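**Baltby library talk: washing wool & other throws at home**
(20 min, then tea. Slow down!!)
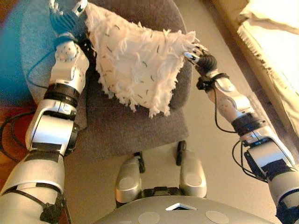 Start with the Zallum story. Mum's blanket, hot wash, came out the size of a placemat. Pause for laugh. Then: most throws die in the laundry, and it's heat plus agitation that does it. Ask who's felted a jumper. Shaggy ones with a fringe, like the white one on the grey chair, are the worst for tangling, so fringe gets its own bit later. Don't get stuck on moths here, ran over last time.

**Water**
- cool, same temp for wash AND rinse
- wool wash, a capful. Not the whole bottle, Spyros
- soak 10 mins, no rubbing, no wringing
- hard water out McGrath way, extra rinse

**Fringe**
- plait loosely or tie in bunches w/ cotton tape before it goes in
- comb from the ends up, wide tooth, once its dry
- knots: fingers first, scissors last

**Drying**
- roll in a towel, kneel on it
- flat on the airer, in shade. Not over the Hills hoist, it'll stretch to buggery (say "stretch badly", it's a library)
- synthetics can go on the line, acrylic dries in an arvo

**Labels**
Pass round the Gruster one with the symbols. Hand icon = hand wash, crossed tub = dont. If no label, test a corner.

Qs. Someone will ask about dry cleaning and dog hair. Rubber glove for the dog hair.

Thank Spyros Đorđević for the urn and the extra chairs. Handouts by the door, wool wash samples too, one each pls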